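Lecture 9: Evaluating Manipulation Policies in Simulation

Course notes, second half of the term. Prepared by Berenice Nava, with corrections from Haruto Sakamoto. Read before the Saturday lab.

9.1 Where we are

Lecture 8 ended with a trained policy and no good way to say how well it works. The policy takes camera images and joint positions as input and returns a short sequence of arm commands. Training loss went down, and validation loss went down with it. Neither number predicts task success well. A policy can have low error on every recorded action and still drift off course after a few seconds, once its own small errors have carried it into states the demonstrations never covered.

The direct answer is to run the policy on the real arm many times and count successes. That remains the reference measurement in this course. It is also slow, it wears out hardware, and it is hard to repeat exactly, as anyone who has tried to put a fork back at the same angle between trials will know. This lecture covers the alternative: running the same policy in a rendered environment and asking how far the result can be trusted.

9.2 Terms

Policy. A function from observations to actions. We treat it as fixed during evaluation. No learning happens between trials.

Scene. A full specification of the fixed surroundings, the loose objects, their poses, the lights and the camera.

Trial. One run of one policy in one scene, starting from a given initial state and ending at success, at failure or at the time limit.

Seed. The integer that fixes every random choice in scene generation. Two trials with the same seed and the same simulator build start from the same state.

Paired evaluation. Running two or more policies on the same list of seeds, so that differences between policies are not mixed up with differences between scenes.

Rank agreement. Whether simulation orders a set of policies the same way the real arm does. This is a weaker property than agreement on success rates, and often it is the only one we need.

9.3 Building the scene set

The working example is Treren, the kitchen scene generator used in the lab assignments. It starts from a small number of fixed layouts and adds objects from a shared library. Each layout defines the support surfaces, the arm mounting point and the regions where objects may be placed. Objects are then dropped from a small height and allowed to settle under physics, so that they end up touching, stacked or leaning in ways that a hand-written placement rule would rarely produce.

Clutter is deliberate. Early versions of the generator enforced a minimum gap between objects, and every policy looked good. With the gap removed, policies that relied on a clear approach path fell behind those that had learned to come in from above. The ordering on the real arm matched the second version. 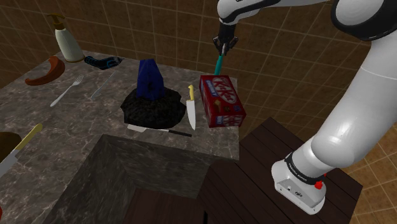
Settling has a cost. Some fraction of the generated scenes are not usable: an object falls off the counter, two meshes pass through each other, or the target ends up where the arm cannot reach it. Treren rejects a scene when any object is still moving above a threshold speed at the end of the settling period, when any pair of meshes overlaps by more than a set depth, or when the inverse kinematics solver finds no grasp pose for the target. Rejected seeds are logged. They must be reported, and the rejection test must run before any policy is loaded. If scenes are filtered after looking at the results, the success rate means nothing.

A second point concerns elongated objects such as knives, brushes and handled tools. Their collision meshes are usually simplified into a set of convex pieces. If the pieces are too coarse, a thin handle becomes thicker than it looks in the render, and the gripper closes on empty space that physics treats as solid. The trial is scored as a stable grasp, and the real arm drops the object. Check thin objects by rendering the collision mesh over the visual mesh before using them in any experiment.

9.4 Defining success

A success test is a function of simulator state. It should be written before the first trial and should not depend on the rendered image. For a pick task the usual test has two parts. The target must be above its starting height by a margin, and it must be in contact with both fingers. Both must hold for a continuous window, which we set at 2 seconds.

The window matters more than the margin. Contact solvers can produce brief, large forces that toss an object upward for a few steps. Without the window, some of these count as lifts. Wilmer Urrego's assignment solution from last term contains a good plot of this: the success rate falls quickly as the window grows from zero and then levels off. Choose a value on the flat part of the curve.

Record these outcomes separately. Do not merge them into one failure count.

No contact: the fingers never touch the target.
Contact, no grasp: the target is touched but never held by both fingers.
Grasp lost: the target is held and then released before the window ends.
Wrong object: some other object satisfies the lift test.
Disturbance: the target is lifted, but another object moves by more than the allowed distance.
Timeout: none of the above by the time limit.

Disturbance is the category students most often leave out. In a crowded scene a tool can be picked up correctly and swept straight into its neighbors. Whether this counts as failure depends on the task statement. Decide in advance and write it down.

9.5 How many trials

Treat each trial as a coin flip with unknown probability p. With n independent trials and an observed success rate p̂, the standard error is the square root of p̂(1 – p̂)/n. For n = 200 and p̂ = 0.5, this gives 0.035, so a 95 percent interval is close to seven percentage points on either side. Two policies whose rates differ by four points cannot be separated at that sample size if the trials are unpaired.

Pairing helps. Put each seed into one of four cells: both policies succeed, both fail, only A succeeds, only B succeeds. The first two cells say nothing about which policy is better. McNemar's test uses only the last two. Let b be the number of seeds where only A succeeds and c the number where only B does. Under the hypothesis of no difference, b follows a binomial distribution with b + c draws and probability one half. When the policies are similar and scene difficulty varies a lot, b + c is small compared with n, and a modest gap between b and c can be enough.

Trials that share a layout are not fully independent. If a policy fails whenever the target is near the back wall, and one layout puts most targets there, the failures arrive together. Resample by layout when computing bootstrap intervals. The intervals will get wider. Report the wider ones.

9.6 Comparing with the real arm

The comparison used in this course was run by Yurani Cuadros and Yaneth Apaza on 5 policies. All were trained on the same demonstrations and differ in the image encoder and in the length of the predicted action sequence. The simulated side, after rejection, consists of 1,286 scenes, and every policy was run once on each. The real side is much smaller, with the same list of starting arrangements used for each policy.

The main findings, stated without the tables (see the course page for those):

Simulated success rates were higher than real ones for every policy.

The order of the policies was the same on both sides except for one adjacent pair, and the real intervals for that pair overlap almost completely.

The mix of failure types did not match. Grasp lost was more common on the real arm, and wrong object was more common in simulation. The first is consistent with friction values set too high. The second has no agreed explanation. One candidate is texture: library objects have cleaner surfaces than real ones, and the encoder may respond to color more strongly than it should.

Take from this that simulated rates may be used to order policies of this family on this task type. The results give no support for quoting a simulated rate as a forecast of the real one, and they say nothing about tasks with cloth, liquids or loose powders.

9.7 Visual and physical gaps

The gap between simulation and reality has at least two sources, and they should be measured apart.

To isolate the visual part, replay a recorded real trajectory in simulation, render the camera view at each step, and pass both image streams through the policy. The joint positions are identical, so any difference in the predicted actions comes from the images. Plot the difference over time. A constant offset usually points to camera calibration. Spikes near contact usually point to shadows or to the gripper hiding the target.

To isolate the physical part, replay recorded actions with no policy at all and compare object motion. Start with free-space motion to check the arm controller – if the joints do not track, nothing after that can be interpreted. Then add a single object. Full clutter comes last.

9.8 Assignment

Work in pairs. Use the Virau checkpoint and the Zou checkpoint, both on the course server.

1. Generate 200 scenes from the provided seed list. Report the number rejected and the reason for each rejection.

2. Run both checkpoints on the accepted scenes. Give success rates with intervals, computed once per trial and once resampled by layout.

3. Carry out McNemar's test. State b and c.

4. Report all six outcome categories from 9.4 for each checkpoint. Pick the category where the two differ most, watch the recorded trials and describe what happens in no more than half a page.

5. Halve the friction coefficient of the gripper pads and repeat step 2. Does the order of the checkpoints change?

Submit the seed list, the configuration file and the raw outcome log with the report. Reports without a log will be returned unmarked. Questions about the simulator build go to Haruto Sakamoto; questions about the statistics go to Berenice Nava.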